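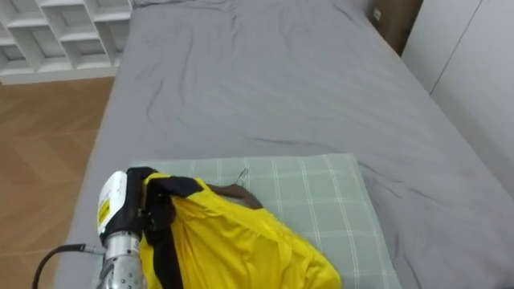
Şükran Oral has remarked that a folded shirt is easy and a dropped one is hard, and most accounts of the Trestow method start from some version of that remark. The Trestow method, also called edge-first regrasping, is a way of teaching a robot to pick up soft clothing that is lying in no particular shape, to lift it clear, and to put it down somewhere else in a state that a person would be happy to find it in. It was worked out at Kilmont by a small group led by Oğuzhan Duman and Zübeyde Karakaya, and first set out in a workshop paper dated September 5, 2024.

Background

Earlier work on clothing had mostly been done at a table, with the garment spread out under good light and the arm bolted down beside it. Bedrooms are a good deal less obliging. A sweater may be lying across a pillow, its sleeves folded under it, and the mattress gives way when it is pressed, so a hand that comes down a little too far takes hold of the bedding as well. Duman and Karakaya had both spent time on the older table-based approach, and they were fond of it, but they felt that it asked too much of the household and too little of the machine.

Method

The robot looks first for a border in the cloth, such as a trim, a collar, a waistband or a hem, and takes its first hold there even when the middle of the garment is closer. It then lifts slowly and lets the fabric hang from that one point. Gravity does a fair amount of the sorting out, and the hanging shape is compared with examples from training to decide whether the hold is good enough to carry on with. If it is judged poor, the garment is lowered and a new border is chosen, up to a limit of two further attempts.

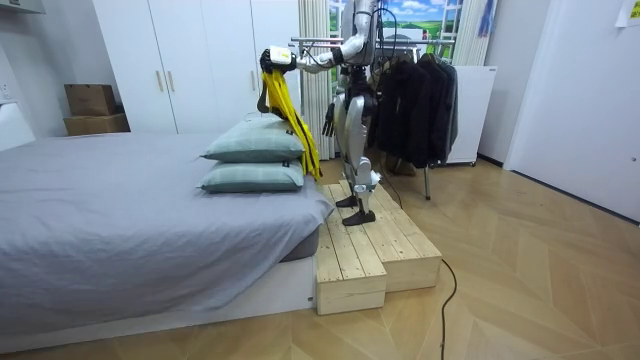
A yellow garment held up beside the bed, with the robot standing on a pine platform.

Training uses demonstrations in which a human operator guides the arms through the whole task, from the first reach to the final release. The Kilmont collection holds 2366 of these, of which 766 were kept aside for testing. They cover 18 garments, and bright or strongly patterned pieces are used alongside plain dark ones, whose borders are much harder to pick out. Failed holds are left in the collection and labeled as failures, a choice that Karakaya defended at some length in the paper's appendix and that later groups have generally followed.

Placement

Setting a garment down has turned out to be the more troublesome half of the job, and it takes up the longer part of the paper. Cloth lowered into an open box tends to catch on the rim or spill over the front, and the hand has to decide whether to let go, press the fabric inward, or take a second hold and tuck it. The method treats these as separate short skills and picks among them from the view at the moment of contact.
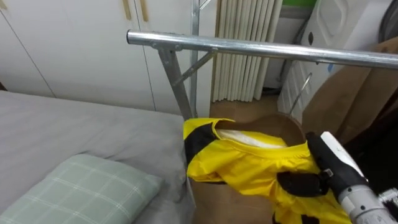 Letting go is where I would spend the next year, Jamshid Ebrahimi wrote in a reply to the paper that October, adding that a robot which grasps well and releases badly has mostly moved the mess. Duman agreed with a good part of this, and a revised version of the paper gives release its own section.

Reception and later work

The group at Nidthorpe repeated the grasping stage with a simpler two-finger gripper and reported that the preference for borders still helped, though less so with thick knits. Sebastian Dinu has questioned whether the hanging comparison is worth the time it takes with small items such as socks, which show very little shape when they are held up.

See also: Cloth manipulation; Imitation learning; Gündoğdu garment set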